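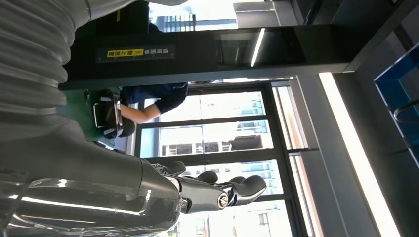

Progress report to the fund: Repair of canal gates, Trerkbridge district
2018-05-04

The repair of the hand-operated gates on the Minusano canal has continued during this period, and 34 of the 68 gates in the plan are now finished. The most frequent damage is still in the lifting screws. Sand and dry grass enter the grease, and after one season the thread is worn so much that the farmer must turn the wheel with a pipe. For the next gates we want to close the screw inside a folding cover, of the same ribbed, accordion-like form as the covering on the large grey arm in the photo. Such a cover can become longer and shorter together with the screw. We have asked for prices in two sizes and will send them to you before any purchase, as the grant agreement demands.

Print this page | E-mail this page

Work on the gates

All gates on the upper section were finished before the water was let in. On the lower section we started later than planned. The concrete at the side walls was in worse condition than the first inspection showed, and in several places the steel guides could not be fixed until the wall was repaired. This took the crew away from the other gates, but we think it was the correct decision. A new gate in a weak wall will leak again very soon.

The rubber seals from the first delivery were too hard, and the gates did not close well with them. The supplier in Celtholm agreed to change them without payment. The second delivery is softer and we have no complaint so far.

Water measurement

We installed 12 measuring plates at the heads of the side channels. The ditch riders read them each morning and write the level in a notebook. In the office the readings are put in one table, which we can share with you if you wish. Two plates were placed too near to a bend, where the surface is not calm, and they must be moved upstream.

It is too early to speak about water saved. We have readings for only a part of one season, and the spring was wet, so many farms ordered less water than usual. We would prefer to wait for the full summer before we give a figure.

Meetings with water users

There were two open meetings at Na. The main question was about the turns for night irrigation, which is outside of this grant, but we made a note of it. Some users at the end of the canal said that the water now arrives earlier on their day. Others see no difference.

Money

The spending is inside the budget in all lines except concrete. We ask for your permission to move 300 dollars from the line for travel to the line for materials. The signed form is attached to the paper copy of this report.

Next period

In June we will move the two plates and continue with the gates on the lower section, beginning at the road crossing. The gates below the siphon can be reached only when the canal is empty, so they stay for the autumn closure.

Shares: 3 | Comments: 0

This website uses cookies. By continuing you accept their use.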